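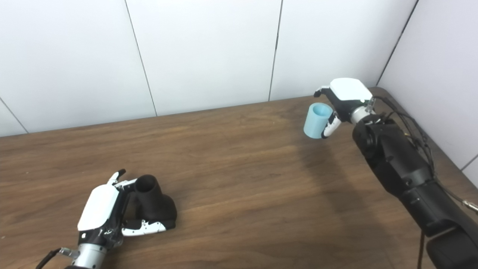 El vaso azul en alto y la pieza negra sobre la mesa.

Llevo casi un año viviendo en Valencia y todavía escribo el español con el diccionario abierto al lado, así que pido paciencia a quien me lee. Hoy quiero hablar de una mesa y de las dos cosas que pongo encima de ella.

La mesa es de madera, de un marrón cálido que me recuerda al nogal. La compré en mayo en una tienda de segunda mano que se llama Daher, por 40 euros, y el transporte me costó casi lo mismo. El vendedor no supo decirme qué madera era y yo tampoco lo sé. Lo que me gusta es la veta, que en el centro se vuelve más clara, y que por la tarde la superficie refleja un poco la luz sin brillar demasiado.

La puse contra los paneles blancos. Durante semanas pensé que esta pared era fría y quise colgar algo en ella, un cuadro o un calendario de mi país. Después llegó la mesa y ya no quise. El blanco con sus juntas finas hace que la madera parezca más oscura, y creo que así están bien los dos.

Sobre los objetos debo explicar más. El vaso es de un azul muy claro, entre celeste y agua, según la hora. Lo encontré en el mercado de los miércoles, en un puesto donde todo estaba mezclado en cajas. Tiene el borde grueso, cosa que para beber no me convence del todo, pero para lápices o para una flor corta es perfecto.

La pieza negra es otra historia. Mi amigo Kjell Grønli la llama «el embudo» y yo la llamo «el florero», y llevamos meses con esta discusión. Tiene la base ancha y redonda y después sube hacia un cuello estrecho con la boca abierta. Es mate y bastante seria. Venía en un lote de la casa Lodelora, sin etiqueta y sin instrucciones. Kjell dice que si no tiene instrucciones es porque es un embudo. A mí este argumento no me parece serio.
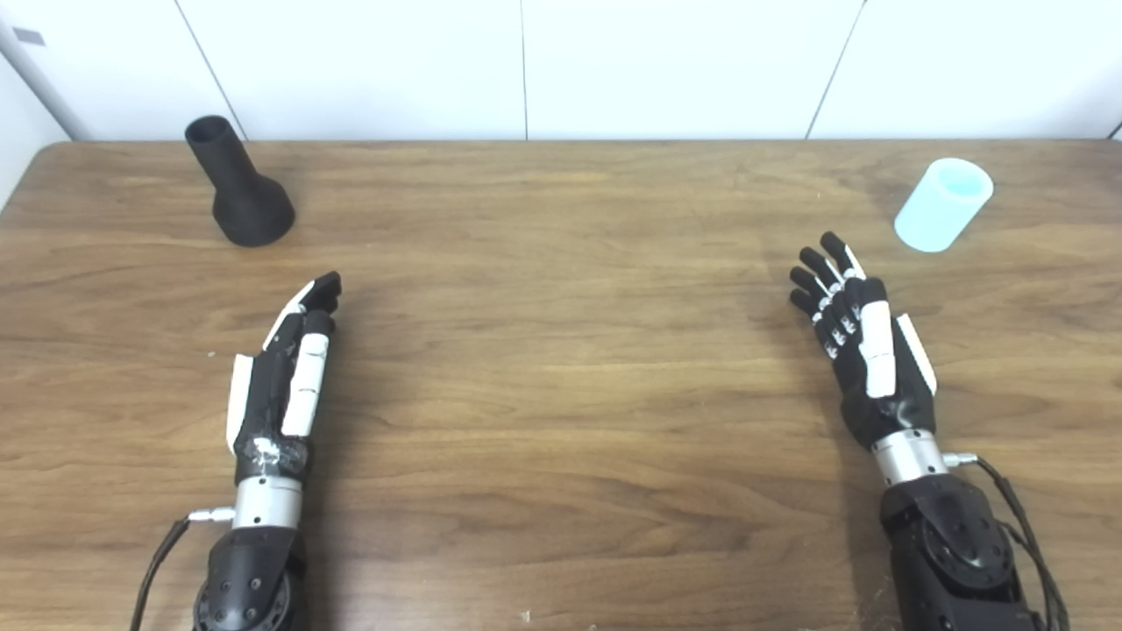
El negro a la izquierda, el azul a la derecha, y mucha madera en medio.

Probé muchas maneras de colocarlos. Juntos en el centro parecían un salero y un pimentero de dos familias distintas. En fila, delante, molestaban para trabajar. Al final decidí dejarlos al fondo, separados, cada uno en su lado. El negro es más alto y pesa más a la vista, el azul es pequeño y alegre, y con la distancia se entienden mejor (no sé si en español se puede decir que dos objetos se entienden, pero yo lo digo).

En casa de mi madre todas las superficies estaban llenas: fotos, velas, platos que no se podían usar. Yo todavía siento un poco de culpa cuando dejo tanta madera sin cubrir. Mi hermana me mandó un mantel bordado y está guardado en el armario. Le he prometido que lo pondré en Navidad.

Me falta decidir qué flor cabe en un cuello tan estrecho. He pensado en una rama seca de olivo o en lavanda. Si alguno de ustedes tiene una idea, los comentarios están abiertos, y también acepto correcciones de gramática.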